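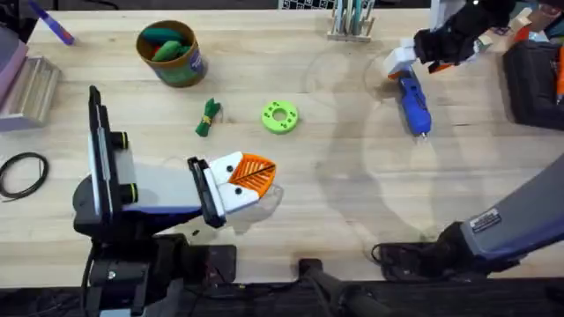 Visita à Fuvgate: um dia dentro de uma agência de marketing direto

Saí de casa cedo, com um bloco novo e pouca fé. Já fui a muitos dias abertos de agências que se resumem a um vídeo institucional e um café morno. Na Fuvgate, em 26 de outubro de 2019, fiquei das dez da manhã até quase apagarem as luzes, e teria ficado mais!

Éramos 18 visitantes, quase todos de departamentos de comunicação de empresas de engenharia e arquitetura. Quem nos recebeu foi Saoirse McGrath, diretora de contas, que dispensou o discurso de boas-vindas e nos levou direto à sala de provas. Ali estava aberta sobre a bancada a campanha da Belmonte, do primeiro esboço à peça que foi para o correio: um postal em três dobras, uma carta assinada à mão e um pequeno mapa das obras.

O que mais me entusiasmou foi ver os erros. A primeira versão da carta tinha duas páginas e falava da Belmonte do princípio ao fim. A que seguiu em julho tem 14 linhas e começa com uma pergunta ao destinatário. Foram enviadas 119 cartas – só isso, para uma lista escolhida nome a nome – e delas saíram 15 reuniões. Tõnu Dzene, que trata das listas, contou que passou mais tempo ao telefone a confirmar cargos e moradas do que a equipa criativa passou a desenhar. Fiquei a pensar na nossa base de dados e corei um bocadinho.

Depois veio a oficina de papel. Jeptoo Mbwambo pôs-nos amostras nas mãos e pediu que fechássemos os olhos antes de dizer qual abriríamos primeiro. Escolhi um envelope áspero, cor de areia, que afinal era o mais barato da mesa. Uma colega da Plokov defendeu com unhas e dentes o acetinado, e a discussão seguiu pelo almoço fora (boa sopa, aliás, e pão ainda melhor).
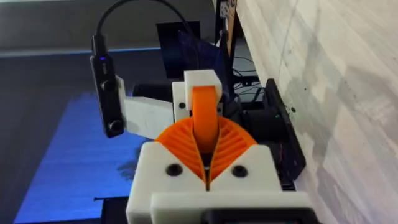
A tarde: prémios e candidaturas

Felicidad Tan falou de como se prepara uma candidatura a prémios do setor. O conselho dela é escrever o resumo no dia em que a campanha arranca, com os objetivos à vista, e voltar a ele quando houver resultados. Mostrou uma candidatura recusada e a mesma, reescrita, que ganhou uma menção no ano seguinte. Pedi-lhe cópia das duas e ela enviou-mas nessa noite.

Para quem quiser ir: a agência fica em Bratthorpe, a dez minutos a pé da estação, e as inscrições para a próxima visita fazem-se por e-mail. Levem uma peça vossa, mesmo que vos envergonhe. Eu levei o nosso convite de verão e voltei com ele todo riscado a vermelho.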